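Denduvley Community Lunches - progress report no. 2
To: Halina Szczepańska, Honorato Fund
From: Benedito Barros
January 25, 2026

Halina, sorry this is short, van is in for its MOT and I'm doing deliveries on foot. Main points below, full accounts to follow with the March return.

Meals. 1,422 served since the grant started. Target for this stage was lower so we're ahead. Most are sit-down lunches at the Neston Road hall, the rest go out to people who can't get in. Soup still the favourite. Fish pie went down badly, dropped it.

People. 19 regular helpers now, six of them new since the last report. Two have done the food hygiene course, the others are booked on. Lost our Thursday-type cook to a paid job in Grorkthorpe, good for her, a headache for us. Been covering it myself with help from my sister-in-law.

Kitchen. New cooker is in and working. Old one took three of us to get out the door and we chipped the frame, repair was small and came out of the general pot, not your money. Extractor fan still noisy. Landlord says he'll look at it, he said that in the autumn too.
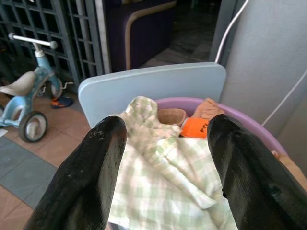

Will the money last until the end of the grant period?
On present spending it will, with a little left for the summer. Food costs went up over Christmas but the butcher has agreed to hold his prices until Easter, and we've stopped buying bread as the bakery gives us what it hasn't sold.

Problems. Heating. Hall is cold before eleven and people arrive early for the company as much as the food. We put the boiler on sooner now, wich adds to the bill. Also the phone line for bookings was down for most of a week and we missed some orders. Have given out my mobile number as a back-up.

Next. Want to try an evening meal once a month, 20 places to start with, see who comes. Need a second fridge before that happens. Have one quote, waiting on another. Would like to move the unspent travel money across to pay for it if you're happy with that, can you let me know either way befor the March return.

Receipts are in the blue folder, will scan them when the van's back.

Benedito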